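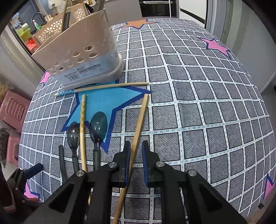 The Skinwood Clock

Findings

The Office of Public Time at Plostberg received its first complaint about the Skinwood clock on 14 November 2024. The complaint was written by a traveler who had hurried down the hill to the ferry landing with two suitcases and a birdcage, and who had then stood in the rain for 12 minutes. The clock, he wrote, was fast. He wished to know what the Office intended to do.

The Office opened a file, gave it the number 117, and sent a letter to the keeper of the clock. The letter reminded the keeper that public clocks in the district were to agree with the clock at Plostberg, and asked him to confirm that the fault had been corrected. The keeper, Tuncay Uçar, replied by return of post. He confirmed that the clock was 12 minutes fast. He thanked the Office for its interest. He did not mention a correction.

Two further letters were sent during the winter and two further replies came back, each as polite as the first. In March the file was passed to Inspector Songül Polat, who had served the Office for most of her working life and had never been to Skinwood. She was instructed to visit the village, set the clock right, seal the case, and return by the evening ferry.

The Inspector arrived in the middle of the morning. The boat was the Gezer, which carried passengers, mail and, on that crossing, a number of young apple trees with their roots tied up in sacking. From the water she could see the tower and its white dial, and she compared it with her own watch. The complaint was accurate. She made a note to that effect and underlined it.

Mr. Uçar was waiting for her at the landing. He was a tall man in a brown coat, older than his handwriting. He offered to carry her case of instruments. She declined, as regulations required, and they walked up together.

"You will want to see the movement," he said.

"I will want to set it," said the Inspector.

"Of course. The stairs are bad. We should eat first."

Regulations allowed an officer on a visit to accept a plain meal, provided that it was entered in the report. The Inspector entered it. They ate in the long room of the Proston, the only inn in the village. Soup was brought, and then noodles, and then tea. Several people came in while they were eating, and each of them wished her good morning and looked at the case of instruments under her chair.
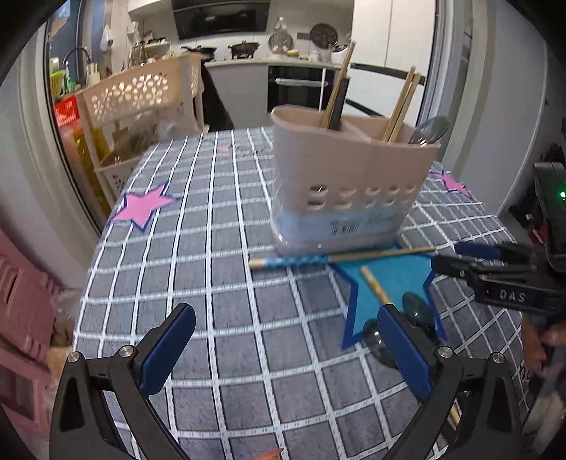 Chopsticks and spoons in a caddy on the table.

"How long has it been fast?" the Inspector asked.

"Since before my time. My aunt kept it before me, and she was given it that way."

"And no one thought to report it?"

Mr. Uçar considered the question with care. He said that a thing was reported when it was wrong, and that in Skinwood it had not been thought of as wrong. The school opened by it. The bread came out by it. When people had business across the water they took off the 12 minutes, and when they came home they put them back. Children learned to do this at the same age that they learned to tie their shoes.

The Inspector observed that this was a great deal of trouble to avoid turning one wheel.

"Yes," said Mr. Uçar. "I suppose it must look like that from Plostberg."

She asked him for the records. He had brought them, and moved the teapot to make room. The oldest book was small and its cover had gone soft. It gave the year of the first clock as 1532, in a hand that the Inspector found hard to read, and after that it recorded oil, rope, broken glass, pigeons, and the wages of the keepers. She turned the pages in order. She had been trained never to skip. The light had moved along the wall by the time she came to the entry she wanted, and it was brief. The ferry had left on the hour with the tide. The doctor's boy had been on the path with the medicine and had seen it go. Under this the keeper of the day had written: Clock put forward. Let them start sooner.

No name was given for the person across the water who had been waiting.

The Inspector read the entry twice. She copied it into her notebook, checked the copy against the original, and initialed it.

"It is 217 steps from the tower door to the landing," said Mr. Uçar. "My aunt said it was the steps that made them do it. You cannot see the boat until you are most of the way down."

"The regulations have no provision for steps," said the Inspector.

"No," he agreed.

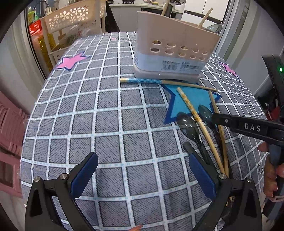

Action Taken

The Inspector climbed the tower in the afternoon. The stairs were as described. She found the movement clean and in good order, the weights properly hung, and the case fitted with a lock to which Mr. Uçar at once gave her the key. She opened her instruments on the floor and laid them out on their cloth. She checked the rate of the clock against her own timepiece for one full hour, during which neither of them spoke much, and found that it neither gained nor lost. It was, she later wrote, the most regular clock she had examined in the district.

There remained the matter of the hands.

She stood behind the dial for a while. There was a small pane in it, meant for the keeper, and through this she could look down on the roofs and the upper part of the path. A woman had come out of a house with a basket and a little girl. The woman looked up at the clock, said something, and went back in. She came out again with a second coat, and they started down the hill at an ordinary pace. The girl stopped to look at a cat. She was allowed to look at it.

"Is that the evening crossing they are going for?" the Inspector asked.

"It is. You have time as well, if you begin to pack up now."

The Inspector packed her instruments in the order in which they had been taken out. She fixed the seal of the Office to the case of the clock, as instructed, and signed the card. She shook hands with Mr. Uçar at the tower door and would not let him carry anything.

She reached the landing before the Gezer had put out its ramp. The woman with the basket was already there, and made room for her on the bench.

The report in file 117 runs to a single page. Under Condition the Inspector wrote: Sound. Under Rate she wrote: Exact. Under Meals she listed soup, noodles and tea. The form has a space for the difference between the clock as found and the clock as left, and in it, in very clear figures, she entered a zero. The reviewing officer at Plostberg took this to mean that the clock now agreed with his own, and he stamped the page and sent the file down to be stored.

A small sign was put up at the ferry landing that spring, on the side where travelers come off the boat. It gives the hour of each crossing by the Skinwood clock and by the other one. Mr. Uçar paints the numbers again when the weather has been at them.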